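Stekurwood Recipe Cards

A transcribed collection of handwritten household recipes, with notes

Version 2

What's in it

Stekurwood is a set of 81 recipes copied out from card boxes, exercise books and the backs of envelopes, typed up as plain text so that people can read them, search them and cook from them. The oldest is a ginger parkin from 1894, written in a hand so tidy it puts the rest of us to shame. The newest are scraps from people who are still making the dish every December and were kind enough to write it down for once.

I started this because I love the way people write recipes when they think only family will read them. "Butter as for the other cake." "Oven as usual." "Stop when it looks like Lavoie's." (Lavoie's is a bakery, long closed, and I would give a great deal to know what its buns looked like!)

How the files are laid out

There is one text file per recipe, in the folder called cards. The file name is the short title in lower case, so the parkin is parkin-ginger.txt. Inside each one you'll find:

title - as written on the card, spelling and all
source - which box or book it came from
year - if the card gives one, otherwise left blank
text - the full wording, line by line
notes - anything I've added, always kept apart from the original

A second folder, tested, holds modern versions of 40 of the recipes with metric weights and oven temperatures. These are my own workings and you should feel free to argue with them. The suet crust in particular is still a bit of a fight.

There's also index.csv, which lists everything with a rough category: bread, cakes, puddings, preserves, savoury, drinks, and one called "other" that is mostly furniture polish. I kept the furniture polish. It was in the box with the fudge and written on the same sort of card, and please do check the category before you cook anything.

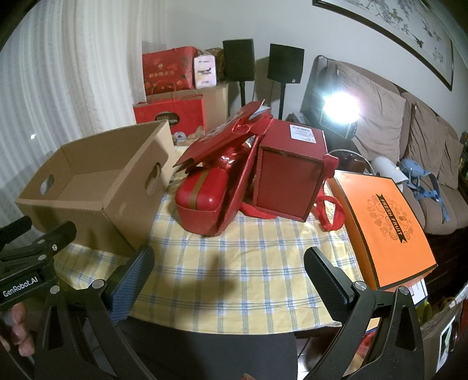
Spelling has been left alone throughout. If a card says "tumeric" or "a teacup of suger", so does the file. Crossings-out are shown in square brackets with the word struck, like this: [struck: lard] butter. I find these the best bit of the whole collection, as you can watch somebody change their mind about a pudding over twenty years.

Where a word can't be read I've put [?] and moved on. If you can make sense of one, do tell me.

Measures

Old measures are kept in the cards folder. In the tested folder I've used a teacup as 150 ml and a breakfast cup as 285 ml, all the way through. Eggs are medium. "A walnut of butter" has come out at 20 g, after much weighing of walnuts.

Known problems

The Drumum book has lost its first pages, so its recipes begin partway through a method for pickled pears. There is no list of ingredients for that one. I've made it three times from guesswork and it was lovely twice.

Roltasitz biscuits appear on two cards with the same title and quite different methods, one rolled and one dropped from a spoon. Both are in, as roltasitz-a and roltasitz-b. Sibel Yurt swears by the second, and having eaten a plateful of hers I'm coming round.

The savoury section is thin. People seem to have written down their cakes and carried their stews in their heads, so if you have a good soup or pie on paper somewhere, I'd be thrilled to see it.

Using it

Copy, print, cook and share as you like. If you put the recipes in something of your own, please keep the source line with each card.

Thanks

To Ferdinand Zürcher, who read the faded German cards aloud over several long afternoons and corrected my typing of every one of them, and to Sibel for the index and the biscuits.

Changes

Version 2 - added the Drumum book, fixed the oven temperature in seed-cake.txt (sorry to anyone who tried it before), split "sweets" into cakes and puddings.
Version 1 - first set of cards.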